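drullon-openday: README

Recordings from the Grikico open day, plus my notes

Hello! If you've landed in this folder you probably either came to the open day or you're trying to work out whether the recordings are any use to you. I've tried to write for both lots. I'm Myrtle Whitfield, I look after the Drullon data at Grikico, and I spent most of the day answering questions with a gripper in one hand and a cold tea in the other.

Last updated: 14 September 2020

What's in here

There are 190 clips, all recorded during the open day by people holding one of our hand-held grippers (we call the tool the Quintela, after the first batch of parts, long story). The camera sits on the gripper and sees what the gripper sees, with a very wide round view. No robot arm was moving while visitors were recording. The arm demo was a separate thing and its logs live in the Drarkex folder, so please don't go looking for them here.

The folders are:

clips/ the video, one file per go
poses/ where the gripper was, same file names as the clips
notes/ my typed-up scribbles, one text file per session
skip.txt clips I wouldn't train on, with a word or two on each

How the day went

We ran 3 sessions. I'd planned a proper talk at the start of each one, with slides and everything, and gave up on it after the first because people just wanted to have a go (quite right too!). So from then on I did a quick hello, showed how the fingers open and close, and handed the thing over.

The task was tidying a table: pick something up, put it down somewhere sensible, let go cleanly. It sounds dull until you try it. Everybody squeezes too hard at first, and then everybody swings the gripper away far too fast once they've let go, so the end of a lot of clips is a great big sweep of the room. I've left those sweeps in. If you only want the handling part, the notes give a start and stop time for each clip, and I'd trim to those. 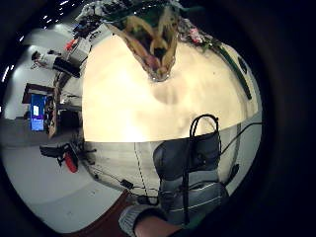

Waiting between goes was a bit of a muddle as well. Some people kept recording while they chatted to me, some stopped and started again, and one gentleman did his whole go without pressing record and was very good about repeating it. Where a clip is mostly someone standing about, it's in skip.txt with the word "idle". There are 49 entries in there at the moment, which is more than I'd like, but I'd sooner be fussy now than have somebody grumble at me in spring.

Things to know before you use it

The view is strongly curved towards the rim, so straight edges bend and furniture leans over. We haven't flattened anything. If your code expects a normal flat picture you'll need to sort that out at your end; the lens settings are in the header of each pose file.

Poses drift on the quick sweeps. On slow, careful moves they're fine, and on the fast ones I wouldn't trust them at all.

Arms, sleeves and hands turn up in plenty of clips. Visitors signed a form for this. If you were one of them and you've changed your mind, write to me and I'll pull your clips, no fuss and no need to say why.

There's no sound. We switched it off on purpose, the room was far too loud and people were having private chats.

What it's good for, and what it isn't

I'd use it to see how a model copes with beginners. Our June set was recorded by staff who do this all week and it's much smoother, so if you want tidy examples to learn from, start there and add these afterwards. I tried mixing them half and half and got a very nervous robot.

Please don't use it for anything to do with recognising people.

Still to do

Check the remaining left-handed clips (the notes say which hand, but I was writing fast)
Write up the questions visitors asked, more than 40 of them, some of which I couldn't answer
Fix the odd file name in the second session where I typed a space

Corrections are very welcome. Send them to me at the Grikico data desk with the clip name, and I'll get to them when the kettle's on.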